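6 min read

4.2 Collecting the demonstrations by remote control

I'll be upfront about how the numbers in this section came to be, because I did most of the driving myself and I have opinions about it. We started out wanting two kinds of demonstration: kinesthetic ones, where you grab the arm and walk it through the job, and teleoperated ones, where you sit at a desk and steer. The first kind happened on the real arm in the Bernstead lab and is covered in 4.1. The second kind all happened in the simulated kitchen, and it took up most of my March.

The remote setup we call Breroter. It's a pair of hand controllers and a foot pedal, plus a little program that turns my hand motion into arm motion. I hold the pedal down to move and let go to freeze everything while I get my elbows comfortable again. That pedal was Anoma Weerakoon's idea, and I fought it for a week (I wanted a trigger on the controller), and then I tried it and never went back. With the trigger, every squeeze also nudged the wrist a bit, and you could see it in the recordings as a tiny hiccup at the start of each reach.

We recorded 1290 teleoperated demonstrations in the end. I kept the failures in a separate folder and didn't train on them. A demonstration counted as a success if the item I'd been told to move was resting where the instruction said, with the hand open and clear of it, for two full seconds. I could retry a grasp as often as I liked inside one take, and those fumbles stayed in. The policy seems to pick up something useful from watching me miss and go again – more on that in Section 5.

Cabinet tasks were by far the hardest to steer. Reaching up into a compartment means the wrist has to come in nearly level, and my natural habit is to come down on things from above, which works fine over a sink and terribly under a shelf. My early cabinet takes are full of knuckles bumping the board overhead. I got better once I started pausing with the pedal just outside the opening, leveling the hand, and only then going in. If you plan to collect data like this, give your operators a warm-up session you intend to throw away! Ours was too short.

The layout changes between takes, and so does the set of items, so I couldn't fall into one memorized motion. Figure 3 gives the flavor of it.
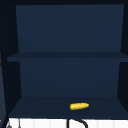
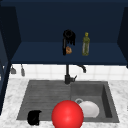 Figure 3. Two views from the simulated kitchen. First: the open cabinet with an ear of corn on its bottom surface. Second: the sink area, with a mug, a small brown item and a green bottle on the shelf over it.

Round items gave me trouble of a different sort. They roll when the fingers close unevenly, and through the controllers I can't feel that happening, so I leaned on sight alone and slowed way down near contact. You can read this straight off the speed profiles: my hand drops to a crawl for the last bit of every reach, and the trained policy does the same thing, even for items that would have been perfectly safe to grab at full speed. I taught it my nerves, basically. We tried trimming the slow stretches out and the grasps got worse, so we put them back.

For training, each take was cut to start at the first pedal press, and pauses with the pedal up were removed. We then fit the policy with Prakton, using the same settings as for the hand-guided data, and saved a checkpoint every 1000 steps. I'd have liked a second operator for the whole set, if only to learn how much of the result is the method and how much is my right arm.

Comments

Weerasinghe: Did you log the pedal state? Long pedal-up stretches would be a cheap hint of where the operator was unsure.

Author: Yes, it's logged for every take. I haven't looked at it that way yet, but I'd like to.

teleop_tess: The wrist hiccup from the trigger is so familiar. We switched to a pedal too and the reaches got much cleaner.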